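**Does ketchup live in the fridge or the cupboard? (split from "Moving in with someone at 40")**

---

**dizon_dave** wrote:

Splitting this off because the other thread was supposed to be for lease advice and we got to page six on condiments.

Background for anyone who missed it. My girlfriend moved into my place in Nenham in May. We agreed on rent, we agreed on the couch, we agreed that her cat outranks me. Then she opened the cupboard over the stove, found the ketchup, and looked at me like I'd been keeping a raccoon in there.

I have kept ketchup in the cupboard my entire life. My parents kept it in the cupboard. Every diner I have ever eaten in leaves it on the table all day next to the napkins. I am alive. Please vote.

---

**marjoram** wrote:

Fridge. The label on mine says to refrigerate after opening and I do what labels tell me. It has kept me out of most trouble.

---

**Terdale_Tom** wrote:

Cupboard, and I'll die there. Cold ketchup on hot fries is an insult to the fries. You wait all that time for them to come out of the oven and then you put a chilled blob on top.

Diners go through a bottle in no time, though, so I never liked that argument even when it's on my side.

---

**oskari_r** wrote:

I ran the kitchen at a summer camp outside Terdale for a few years, so I'll be the bore. Ketchup is vinegar, sugar and salt with a tomato waved over it. It's acidic enough that it isn't going to hurt you from sitting out for a while. What happens is that it gets dark and the taste goes flat. If your household finishes a bottle in a month, do what you like. If the same bottle has been with you through two apartments, put it in the fridge. Or in the trash.

We fed 205 kids a day and never had one old enough to worry about.

Oskari Rautiainen, retired from sloppy joes

---

**dizon_dave** wrote:

> If the same bottle has been with you through two apartments

I feel seen and I don't care for it.

---

**pantrymoth** wrote:

Can we at least agree on which way up it goes? My husband stands the squeeze bottle on its head, which is correct, and then puts the glass one on its head too. The glass one has a cap the size of a quarter. You open the fridge door with any enthusiasm and it's coming for your foot.

I've mostly stopped arguing.

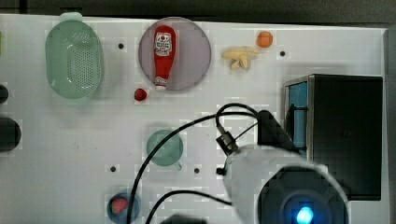
Anyway, he says the glass bottle pours faster that way. It does. It pours all of it. We had meatloaf last month that looked like evidence.

---

**Terdale_Tom** wrote:

Cap down for squeeze, cap up for glass. I didn't know there was a second school of thought, and I'm sorry you married into it.

---

**marjoram** wrote:

Cap up for everything. Cap down gets you that crust around the opening, and then one day the crust lets go and you get the watery stuff first, followed by a hard red pellet. Shake it before you open it, like an adult.

---

**pantrymoth** wrote:

You get the watery stuff either way. Storing it cap up just means it's sitting on top waiting for you. Wipe the cap.

---

**marjoram** wrote:

I have wiped the cap. I've been wiping caps since before squeeze bottles had caps worth wiping. It grows back.

---

**mlaskowska** wrote:

Mieczysław here, first post in a long time. I want to bring up the real problem, which is the fridge door. You people have 30 inches of fridge and you keep all the sauces on the one part that swings.

At my mother's house the mustard, horseradish and ketchup lived on a tray on the bottom shelf. For dinner the tray came out, after dinner the tray went back. One trip. She never had to ask who had the mustard, and she never found a second open mustard behind the first one. I have a door full of bottles now and I own three mustards. I only like one.

---

**oskari_r** wrote:

The tray is a good system. We used dishpans at camp, one per table, same idea. The only flaw was the kid who hid the relish.

I will say the door is the warmest part of the fridge, so sauces are what it's good for. It's milk that shouldn't be in there.

---

**Terdale_Tom** wrote:

Oh no. My milk is in the door.

---

**marjoram** wrote:

Of course it is.

---

**Terdale_Tom** wrote:

It FITS in the door. There is a milk-shaped place in the door. Did the people who built my fridge lie to me?

---

**oskari_r** wrote:

If you drink it quickly it'll be fine. If it keeps turning early, try the back of a lower shelf. I keep mine at the back and I get a couple more days out of it.

---

**couponcarl** wrote:

Nobody asked, but I buy ketchup by the case when Didico has it marked down. Unopened bottles in the basement, one open in the fridge, one open in the cupboard for my brother-in-law, who is in Tom's camp. It costs me nothing to have peace in the family. Well, it costs me one bottle of ketchup.

---

**dizon_dave** wrote:

Two bottles?

---

**couponcarl** wrote:

Two bottles. Put your initials on yours with a marker. You've already moved in together, you can afford a second ketchup.

---

**pantrymoth** wrote:

I don't like the two-bottle thing. That's how you end up with two of everything. My sister and her husband started with separate butter (she wants it soft, he wants to saw it), then it was separate jam, and now they have separate shelves and he refers to "my crackers." They're happy, I guess. But it's like visiting a dorm.

---

**marjoram** wrote:

Separate butter is the only thing holding my marriage up.

---

**mlaskowska** wrote:

Butter goes on the tray.

---

**Terdale_Tom** wrote:

Is this man selling trays?

---

**mlaskowska** wrote:

I would sell you a tray.

---

**dizon_dave** wrote:

Update. I read her most of the thread over dinner. She says Oskari is the only one of you she would let in the house. We checked the date on my cupboard bottle and I'm not going to post it here, but it has been retired with full honors.

New one is in the fridge, on a shelf, on a cookie sheet, because I don't own a tray. Cap down. She wanted cap up but I gave up the cupboard, so I got to pick.

She has now asked why the peanut butter isn't in there too.

---

**oskari_r** wrote:

Natural or regular?

---

**marjoram** wrote:

Start a new thread. I'm begging you.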